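Werkstattbuch, Tisch 2
07.05.2019

Schaumstoffwürfel, zweite Lieferung von Trekov. Karton angekommen, Lieferschein liegt im Ordner. Bestellt waren wieder gemischte Farben, eine Kantenlänge, Dichte wie gehabt.

Sichtprüfung mit Comfort. Aussortiert: 11 Stück, davon acht mit Druckstellen, der Rest mit ausgebrochenen Ecken. Druckstellen erholen sich bei diesem Material nicht, auch nicht nach Lagerung über Nacht (siehe Eintrag vom Oktober). Die aussortierten Stücke gehen in die Kiste für Klebeversuche, nicht zurück ins Regal.

Kantenlänge mit dem Messschieber ist weiterhin unbrauchbar, die Schenkel drücken sich ein. Eun-seong schlägt eine Lehre aus zwei Anschlagwinkeln vor, Würfel nur einlegen, nicht klemmen. Probeweise aufgebaut, Wiederholbarkeit besser. Zeichnung fehlt noch.

Stapeln: Reibung zwischen zwei Schaumflächen reicht auch bei versetzter Auflage. Kritisch ist die Unterseite des untersten Würfels. Auf der glatten Platte rutscht der ganze Stapel, sobald man seitlich anstößt. Mit Papierunterlage deutlich ruhiger. Fiifi will Filz testen, ich halte das für überflüssig.

Farben: Lila und Hellblau sind im Tageslicht gut zu trennen. Unter der Tischlampe wird das Hellblau auf der beleuchteten Seite fast weiß, die Seitenflächen wirken grauer als die Vorderseite. Für die Sortierkarten also immer den Farbnamen dazuschreiben, das Farbfeld allein genügt nicht.
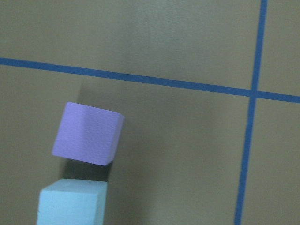
Offen ist die Frage der Oberfläche. Die Poren nehmen Staub an, Abwischen verteilt ihn nur. Druckluft mit wenig Druck geht, Abstand halten, sonst springt der Würfel vom Tisch. Klebeband zum Abtupfen zieht Partikel mit heraus — nicht mehr verwenden.

Zu erledigen:
Lehre zeichnen (Eun-seong)
Reklamation an Trekov wegen der Ecken (Comfort)
Papierunterlage zuschneiden, Vorrat reicht
Sortierkarten neu beschriften, Salamatu hat die Vorlage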